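Speaker notes, open day talk
May 2, 2020
Slot: 20 minutes including questions, so call it 15 and be grateful

Before starting: check the microphone. Check it again. Thank Hannelore Hubmann for the invitation and for the chairs.

Opening. Good morning. I'm Roman Krajewska, and I run the cloth handling bench at Velwood. Those of you who came in past the loading dock have already met the packing machine, which is faster than mine, louder than mine, and gets all the applause. It handles boxes. Boxes are polite. A box on Tuesday is the same shape as a box on Monday, and if you let go of it, it stays a box.

Pause here. If they laugh, wait. If they don't, go straight on to the laundry.

Our arm folds clothes. It has one gripper, a small camera at the wrist and a program called Stamia, which Ingeborg Reisinger wrote most of and which I mostly get blamed for. You'll see it run at the end of the talk, at the bench on my left. Please stay behind the yellow tape. The arm moves slowly, but it does not look where you are standing.

The usual question at this point is why we don't just buy a folding machine. We did look at one. It wants a person to clip each shirt on by the shoulders, the right way up, buttons facing out. By the time you have done that, you've done the hard part, and you may as well fold the thing yourself.

So the hard part is what we work on: a heap of clothes, any old way up, and the arm has to find somewhere to take hold. People do this while talking on the phone. We have been at it since a year ago December.

(Next slide. Leave it up for a while. Sip of water.) 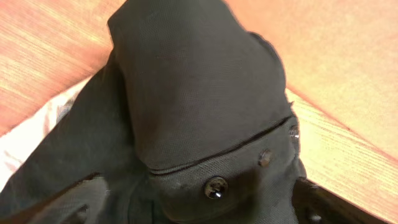
Finding the collar is where we spend most of our days. A collar is thick, it's stitched, it holds its shape a little, and if you pick a shirt up by it the rest hangs more or less the way you'd hope. The trouble is that a doubled-over bit of anything can pass for a collar, and dark cloth hides its own edges. Ask the room: who can tell me which way up this one is? Give them a moment. Somebody will be sure. What Ingeborg likes to go by is the buttons, because a row of them gives you a direction even when the cloth doesn't, and the shiny one here with the white spot of light on it is easy to pick out. The next ones up are duller or half tucked away. And there's something white underneath, so a grip that goes too deep on that side could bring up a second item. We call that a bouquet.

Kamran Dehghan's part, keep it short, he is in the second row and will correct me. Kamran built the fingertips. The first set was too smooth and the cloth slid out. The second set was too rough and we owe somebody a cardigan. The current set is called Antunes, after nothing I have ever been able to get out of him.

Numbers slide. In the last round we ran 520 picks. I'd love to give you one handsome percentage, but it depends on what you count as a good pick, and we are still arguing about that at lunch. Ask me at the bench and I'll show you the log.

Demonstration. Walk over, don't hurry. Ingeborg starts the program, I talk. We have 6 shirts in the heap and time for 4. If it drops one, say nothing and let it try again. If it drops the same one twice, take a question from the floor.

Likely questions:

Will it do socks? No.

Can I have one at home? It weighs more than your washing machine and needs Ingeborg.

Does it iron? See socks.

Close by pointing people to the Plunum stand, where Valentin Wieser has coffee and the sign-up sheet for the afternoon tour. Collect the clicker. Last time it went home in somebody's coat.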